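FOR IMMEDIATE RELEASE
10/30/21

Manninen opens its mending-by-post service to the whole country

I've been wanting to write this one for ages, so forgive me if I rush at it a bit. From today you can post us your worn-out jumpers, cardigans, socks and blankets from anywhere in the country, and we'll mend them and post them back. Until now you had to live near enough to walk in with a carrier bag under your arm, and plenty of you have told us (some of you quite firmly!) that this wasn't fair.

A bit of background for those who don't know us. Manninen is a knitwear repair workshop on the ground floor of the old Fistov mill. I started it with one table, a borrowed lamp and a biscuit tin of darning wool, and last year we mended 3,455 pieces. Elbows, mostly. Then cuffs, then moth holes, then the long sad ladder you get when a cardigan meets a door handle. We do a fair few blankets too, usually the crocheted sort that somebody's gran made and the dog has since taken a liking to.

We tried the postal side quietly in March with customers of Vornon, the yarn shop, who put our slips in with their orders. I thought we might get a handful of socks. We had to put up another row of shelves! What surprised me was how much of it was everyday stuff – school jumpers, gardening cardigans, a hat that had been through the wash with a biro in the pocket of something else. People want to go on wearing their ordinary clothes, and I think that's lovely.

How it works: you fill in the form on our website, tell us what's wrong, and say whether you'd like the mend hidden or showing. Wash the piece first, please, and let it dry all the way through. Then pop it in the post to us. We look it over, send you a price, and don't pick up a needle until you've said yes. If you say no, you only pay the return postage.

Prices start at £8 for a single hole up to the size of a ten pence piece. A pair of elbows is £39, whichever style of mend you choose, and that includes the wool. Bigger jobs are priced one by one. We aim to have things back in the post within 10 working days of your saying yes, though it may be longer in the run-up to Christmas, when everybody remembers their best jumper at once.

A word about colours. We match from our own stock, and for older pieces we often use Flonirance, a fine two-ply wool that comes in all the murky in-between greens and browns that shops gave up on years ago. A hidden mend in a plain knit can be very good indeed. In a fluffy mohair it's harder, and we'll tell you so before you spend any money.

Parcels needn't be fancy. A small cardboard box is fine for socks, gloves or a baby cardigan, and a strong paper bag will do for a jumper. Put your order number inside with the wool as well as on the outside, and leave out the mothballs, I beg you.

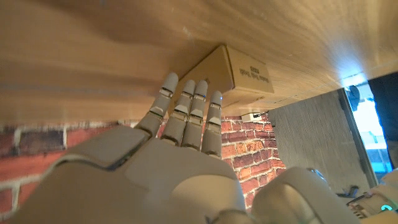
One of the Vornon customers wrote to tell us she had kept her father's fishing jumper in a drawer for years, too thin at the elbows to wear and too dear to throw out, and that she now had it on most mornings to feed the hens. She asked for rust-coloured patches on navy and said she wouldn't have them any other way.

We can't take leather, woven coats or anything with a zip that needs replacing. Carpets, also no (we've been asked). Everything else knitted or crocheted is worth a try, and if you're unsure, send a photo through the website before you post it.

The walk-in counter at Fistov carries on just as before, same prices, same slightly wobbly bell. Editors who'd like to visit the workshop, borrow before-and-after samples or try a darn for themselves are very welcome – please use the press form on the Manninen website and put "mending by post" in the subject line.

ENDS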